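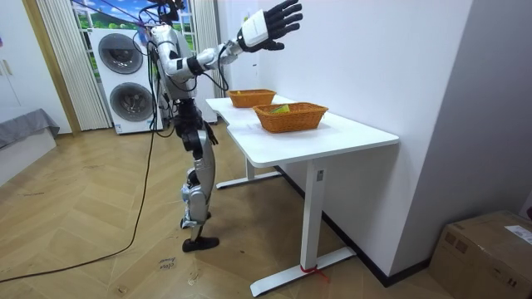 Ellport Open Day: The Mill, the Dye House and the Old Town Hall

Visits > Day Trips > Ellport

Last updated: July

Search this site Enter keywords Go

Ellport opens most of its older buildings to the public one day a year. Admission is free except at the mill, which charges 6 dollars. I got there when the gates opened at 10 and stayed until late afternoon.

I started at the Kornico mill on the river. It was built in 1863 and still makes wool blankets, though on a much smaller scale than it used to. The tour begins in the sorting room, where the raw fleece is graded by hand. It smells strongly of lanolin, and the floor is slick in places, so wear shoes with a decent sole. From there you go up an iron staircase to the carding floor. The machines were running and we were given foam earplugs. The guide stopped talking while we were in there and answered questions on the landing afterward.

Weaving is on the top floor. Most of the looms are modern, but one older loom is kept in working order and was run for a few minutes. It makes a narrow striped cloth that the shop sells by the yard. I bought a blanket with a pulled thread for 95 dollars, marked down from a price I would not have paid.

Lunch was in the mill yard. The soup was good and the line was long. There is a bakery across the bridge with shorter waits and better coffee.

The Mamel dye house is a ten-minute walk upstream. It no longer works commercially, but the vats are still in place and the drying loft is open. A demonstration of indigo dyeing was going on in the side building. The cloth comes out of the vat a yellowish green and turns blue in the air. Children could dip a cotton square and take it home in a plastic bag.

The old town hall was my last stop. The council chamber has its original benches, and there is a good set of maps showing how the river was moved to feed the mills. The clock tower was closed for repairs. The stairs to the upper gallery are steep and there is no elevator.

Parking is on Pastor Field, across from the fire station. It was full by noon. The shuttle bus ran on time all day, and the last one left the mill at 5:30.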